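Wrist camera goes useless at close range, keep or drop these episodes?

Posted in: Collecting and cleaning demos
Asked by Mieczysław Brzozowska, 22 March 2026

I'm collecting demonstrations for a pick and place policy at a small shop in Flakmont. Two arms, teleoperated, one camera at each wrist and one fixed camera that sees the table. The task is to pick up a household container and put it in a basket. Sizes go from small drink bottles up to large jugs. We have 730 episodes so far. The plan is to train one policy for all of it and then see where it falls down.

The small items are fine. The large ones are where I have doubts. When the wrist gets close to a big container, the view fills up with plastic and goes soft, and it stays that way until the gripper closes and sometimes until the arm lifts. I went through the jug episodes by hand over two evenings and 71 of them have at least a couple of seconds like this in the wrist stream.

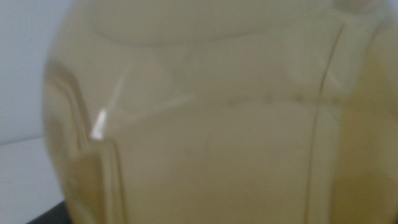 My worry is what the policy learns from those stretches. The operator is still moving the arm and still making decisions, but he is looking at the table from where he stands, so his actions come from things the wrist camera doesn't see. In a moment like that the wrist stream has a blurred jug of pale yellow liquid from one side to the other, no fingers, and a thin strip of wall and table at the left. The only sharp thing in it is the small white glint near the molded ridge. I can imagine a network grabbing onto the glint, and that glint will move as soon as we change the lights. Or onto the line of dark specks across the middle, if the same jug shows up in enough episodes.

What I have tried so far:

Training on everything. Small bottles work well. On jugs the arm goes to the right area, slows down, and then either closes too early or keeps pushing.

Training without the 71. Small bottles the same. Jugs got worse, which I half expected, there are not many jug episodes left after that cut.

Refocusing the wrist lens nearer. I did this on one arm only and gave up. The close view got better and the view from approach distance got bad, and the approach is where I need it most. I put it back.

The fixed camera is the other half of the story. It gives a decent idea of where the arm is and where the basket is, but for the part I care about, the arm itself is often between the camera and the object. 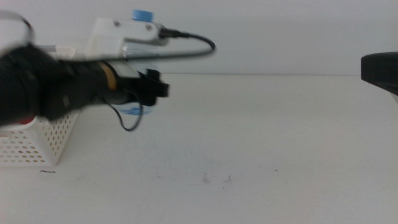 So at the moment of the grasp there are episodes where neither view is good. We can't add a third camera before July because the recording machine has no free port on the card and the new one is on order. I can change how the operators work, what gets recorded, and how I cut and label. I can't change the arms.

My questions are whether I should keep the blurred stretches, cut them out of the episodes, or throw those episodes away and record new ones. And if I record new ones, is there some way of doing the approach so the wrist view stays useful for longer?

Other details in case they matter. We record joint positions and gripper opening at the same rate as the images. No force sensing. Images are scaled down before training, so a bit of softness goes away anyway. Some containers are full and some are partly full, and I don't have a field for that in the log.

Szymon Baran
Accepted by the asker

Keep them, don't cut the stretches out, and record more jugs with a changed approach.

Why not cut. If you remove two seconds from the middle of an episode, you get a jump in the joint positions. Any policy that predicts a chunk of future actions will see the arm in one place and then suddenly in another, and it will try to learn that. If you must shorten something, shorten at the ends. I made this mistake on the Patcombe set and it took me a week to find, because the loss looked normal.

Why not drop. Your own test says jugs got worse without them. A soft picture that is all container is still a signal. At run time the policy will be in that same spot, with that same kind of view, and it needs to have seen what to do there. A blurred wall of plastic tells it "you are very close to a big thing." Together with the joint positions and the gripper opening, that may be enough to learn "stop moving forward and close," provided your operators did the same thing every time. I suspect they didn't. That is the part I would look at first.

Take the 71 and plot gripper opening against time, lined up on the moment where the wrist stops moving forward. If you see one clean group of curves, the data is fine and you need more of it. If the closing starts all over the place, you have different habits mixed together and the policy is averaging them. Closing too early and pushing too long are what I would expect from that kind of average.

For us the fix was a rule for the operators, written on a card next to the controls:

Stop at a set distance where the whole width of the container is still in the wrist view.
Line up there. Do all the sideways and turning correction at this point.
Go in straight, at one speed, no corrections.
Close. Wait one beat. Lift.

If the line-up is bad, they back out to the stopping point and do it again. We keep those episodes, and they are some of the more useful ones, provided the backing out is done in a straight line as well.

What this does is move the decisions to a place where the camera can see. The close part becomes a short, boring, repeated move and it matters less that the picture is poor. For a jug, your stopping point may be quite far back. That's all right.

On the glint. Yes, it can happen. Move a lamp between sessions, swap the jug, turn the jug. If you have only one jug with specks in it, that jug is a label as far as the network is concerned. Get some others, and different fill levels. Random brightness and contrast changes during training help a bit with this. They don't replace having different jugs.

I would also add a fill field to the log now, even if it is only full, part, empty. You'll want it later when you are trying to work out why the lift fails on some of them. With no force sensing you can't get it back afterwards.

One more thing you didn't ask about. Let your operators see only the camera views for some sessions, with the table itself hidden behind a board or a curtain. They will hate it and they will be slower. But they can then only act on what the policy can see, and you will learn very fast which views are not good enough. When we did that, the operators came up with the stopping distance on their own.

Sakamoto

I agree with most of the above but I would mask the wrist stream some of the time during training. Just blank it at random for whole stretches. Then the policy can't depend on it alone and you don't need to worry so much about the blur. We did this at Revthorpe with 2,234 episodes and it was better on large boxes. I don't know how well it works with 730. Could be you don't have enough data for it, try a small rate first.

Also check your exposure. On auto, ours would hunt when something pale filled the view, and the first few pictures after that were off. Lock it if the camera allows.

Comment by Mieczysław Brzozowska on Szymon Baran's answer

Thanks. I made the plot. It is not one group. There are clearly two, and they match the two operators almost completely. One closes while still moving forward, the other comes to a full stop first. I had been treating all the demos as equal and never split them by person. The operator name was in the log the whole time.

I trained again with only the full-stop operator's jug episodes and all of the small bottle ones. It is less data than either of my earlier runs and the pushing is gone. It still closes early now and then. We recorded 14 new ones with your stop, line up, go straight rule and I'll do more before I train again.

Comment by Szymon Baran

Good. 14 is too few to see a difference, wait until you have enough to hold some back for checking. And get both operators on the same rule before you record anything else, otherwise you will be splitting again next month.

Comment by Mieczysław Brzozowska

Both are on it now. The exposure was on auto, by the way. I have locked it on both wrists. It will mean the old and new episodes look a little different, and I'm leaving that alone for now.

Comment by Sakamoto

Write down the date you locked it. You'll want to be able to filter on that.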